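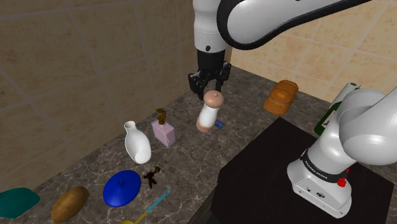 Search this site... Go

Print | E-mail this page

Interior Materials 2: Stone Surfaces
Notes for Lecture 6: Marble in the kitchen
Lecturer: Siriporn Chaimongkol
Tutorials: Thanakorn Wattanapong, Rungnapa Srisuk

Reading before the tutorial: the chapter on carbonate rocks in the course reader, and the Vadeo quarry case study (the first half only).

1. What the word means

To a geologist, marble is limestone or dolostone that has been recrystallised by heat and pressure. The original grains and most fossils are lost, and what remains is an interlocking mass of calcite or dolomite crystals. In the stone trade the word is looser. It covers nearly any carbonate rock that will take a polish, including a good many limestones that have never been metamorphosed. Some suppliers stretch it further, to serpentinites. When you read a schedule or a quote, check which sense is being used, because the maintenance advice may not carry over from one stone to another.

2. Colour

Pure calcite marble is white. Colour comes from impurities in the original sediment or from fluids that moved through the rock later on. Carbon and fine organic matter give greys and blacks. Iron oxides give reds, yellows and browns. Green usually points to serpentine or chlorite.

3. Veining

Most white veins in dark stone are fractures that filled with calcite. Where the rock broke more than once, later veins cut across earlier ones, and the order can sometimes be read from a polished face. A dense net of fine veins is decorative, but it may also mark planes of weakness. Slabs of this kind are often backed with fibreglass mesh and filled with resin at the factory. Ask for this to be stated in writing.
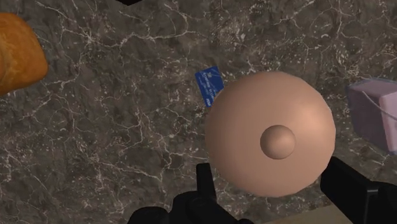 Fig. 6.1. Pale branching veins in a dark grey marble countertop, with a smooth sphere between two black gripper fingers.

Pattern matching across a join needs slabs from the same block, cut in sequence. In the Ostow apartments project the installer was sent slabs from two blocks and the island joins had to be recut. Boonsong Noiphan will go through the drawings for that job on Sunday at the site visit. Wear closed shoes.

4. Hardness and acids

Calcite sits at 3 on the Mohs scale. A steel knife will scratch it. Granite, with its quartz and feldspar, is a good deal harder.

Acids are the more common complaint. Lemon juice, vinegar, wine and some bathroom cleaners dissolve calcite on contact and leave a dull mark called an etch. An etch isn't a stain and can't be washed out. It has to be rehoned or repolished. Sealers slow the uptake of oil and coloured liquids but do very little against acid.

Honed finishes hide etching better than polished ones. Dark polished marble shows it worst.

5. Specifying

Give the trade name, the quarry, the finish, the thickness and the edge profile. State whether a sample or a range sample has been approved. The Usum sample library holds 197 carbonate stones, of which 52 are labelled with a quarry. Please return tiles to the numbered slots.

For finish, 400 grit is listed in our sample set as honed. The next step in the set is 1,000. Workshops differ in where they stop, so specify against an approved sample as well as a grit.

6. For the tutorial

Bring one page comparing two stones for a kitchen benchtop. Cover hardness, acid resistance, repair and joins. Cost can be left out this time. Late pages go to Charoen Nakpan at the faculty office.

Next week: granite and its trade names.

Print | E-mail this page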